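Folding clothes

Folding clothes is the household task of laying a garment flat and turning its parts over one another until it takes a smaller, regular shape, so that it can be stacked, packed or put in a drawer. It is usually the last step of doing laundry, after washing, drying and sorting. The word "fold" is also used for each single turn of the cloth, and for the line that the turn leaves behind.

Surfaces

Most folding at home is done on a bed, a table, an ironing board or the top of a dryer. A bed is popular because of its size and height, and because a made bed gives a wide area with no hard edges for the cloth to snag on. Its drawback is that the surface gives under the hand. A soft mattress lets the cloth sink slightly, and a wrinkled sheet can pass its ridges on to a thin shirt lying on it. A table is firmer and makes it easier to press out a crease with the palm, but smooth tabletops let slippery fabrics slide. Some people fold against the chest or in the air, a habit that saves space but gives less even results.

Starting position

Garments seldom arrive flat. A shirt taken from a basket is usually bunched, with one sleeve trapped inside the body or the hem turned up under itself. The first stage is therefore spreading: a corner or a shoulder is found, pinched and drawn outward, and the rest of the cloth is allowed to follow. In her household handbook Trakstead, Amna Sandhu calls this stage "opening" and treats it as separate from folding proper. She recommends working from the part that is already flat toward the part that is still bunched.

Blue cloth at different stages of handling

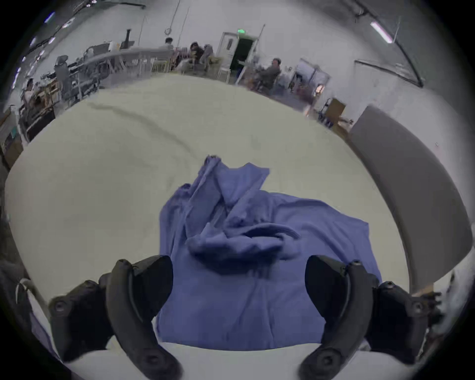
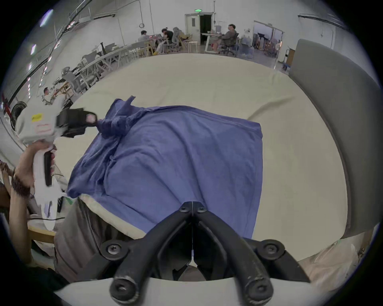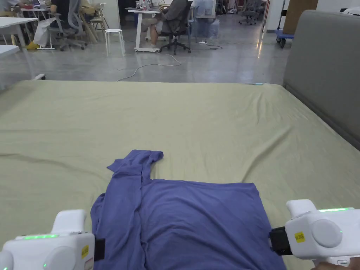 Common methods

The file fold, also called the rectangle fold, is the most widely used for T-shirts. The shirt is placed face down, each side is turned in toward the middle with the sleeve laid back on itself, and the hem is brought up to the collar in one turn or two. The finished width depends on how far the sides are brought in, and stores often use a board to keep it the same from shirt to shirt.

The upright fold carries on from there. The long rectangle is turned over again until it is short and stiff enough to stand on its edge. Drawers filled this way show every item from above, though thin fabrics tend to slump once a few have been taken out.

The pinch fold is quicker and needs some practice. One hand holds the shoulder seam, the other holds a point halfway down the same line, and the shoulder is carried over to the hem. The shirt is then lifted, shaken once and laid down on its front.

Rolling is common in travel. The garment is folded lengthwise and rolled from the collar or the hem. Sandhu's packing chapter gives 18 rolled T-shirts as the load for her medium suitcase, the Lacroix, and advises against rolling anything with a stiff collar.

Fabric and shape

Cotton jersey holds a fold fairly well and forgives mistakes. Polyester and other smooth knits spring open and are better stacked under something heavier. Hooded sweatshirts are awkward because the hood adds thickness at one end; it is usually laid flat over the back before the sides are turned in, or tucked into the finished bundle - the second way makes a rounder package. Fitted sheets are folded by nesting the elastic corners inside one another.

Storage

Creases set with time and pressure. Shirts at the bottom of a tall stack show sharper lines than those at the top, and long-stored linen is often refolded along new lines so that the fibers are not worn in one place. Wool and other heavy knits are normally folded, as hanging can stretch the shoulders.

See also: Ironing, Laundry basket, Linen closet, Clothes hanger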